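Section 4: Before first use

Read this section through before you plug in your Clirneo countertop oven. Keep the guide with the oven if you pass it on to someone else.

4.1 Choosing a place for the oven

1. Stand the oven on a flat, dry worktop that can take its weight with the door open. All four feet must touch the surface.
2. Leave a gap of 200 mm above the oven and 70 mm on each side. The back may stand closer to the wall, but the spacer on the rear panel must stay fitted.
3. Check that the mains lead reaches the socket without being pulled tight. Do not let it hang over the front of the worktop.
4. Keep the oven away from curtains, kitchen roll, wall cupboards with plastic trim, and the edge of the sink.

Caution: The top and sides get hot in use. Do not store anything on top of the oven, even when it is switched off.

Note: Some painted and varnished worktops can mark under steady heat. If you are unsure about yours, put a heatproof board under the oven. The Dedetum board sold for the smaller model is too narrow and must not be used.

4.2 Unpacking

1. Take off the outer tape and lift the oven out by the base. Do not lift it by the door handle.
2. Open the door and remove the card from between the shelves. There is a second piece of card behind the crumb tray.
3. Peel the film from the glass and the control panel.
4. Check that you have the wire rack, the baking tray, the crumb tray and the tray handle. If anything is missing, contact the Bekbridge service desk before using the oven.

4.3 Cleaning the parts

1. Wash the rack, baking tray and tray handle in warm water with washing-up liquid. Rinse and dry them fully.
2. Wipe the inside of the oven with a damp cloth. Do not spray cleaner on the heating bars.
3. Wipe the crumb tray and slide it back under the lower bars until it stops.

Caution: Never run the oven without the crumb tray in place.

4.4 First heating

The heating bars leave the factory with a thin coating of oil. This must be burnt off once before you cook any food.

1. Open a window or switch on the cooker hood.
2. Make sure the oven is empty apart from the crumb tray.
3. Close the door and plug the oven in.
4. Turn the heat dial to 200 °C and the mode dial to both bars.
5. Turn the timer past the ten-minute mark, then back to ten. The light comes on.
6. When the bell sounds, turn the heat dial to off and let the oven cool with the door shut.

There may be a smell and a little smoke. Both should stop by the end of the ten minutes. If they do not, run the heating once more. If there is still smoke after that, unplug the oven and call for service.

Note: Keep pet birds out of the room during the first heating.

4.5 Pans and dishes

Use metal, ovenproof glass or glazed stoneware. Dishes may be up to 4 cm deep on the upper shelf. Leave a clear space between the dish and the bars at all times. Dishes from the Horgan range fit on the lower shelf only, and their lids must be left off.

Do not use plastic, wood, paper plates or pans with plastic handles inside the oven. Foil may be used to cover food if it is tucked in tightly and does not touch the bars or the walls.

Go on to Section 5 for shelf positions and cooking times.

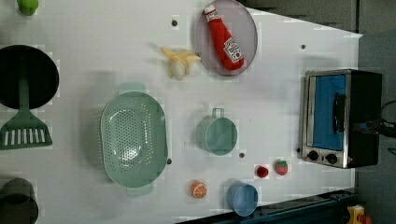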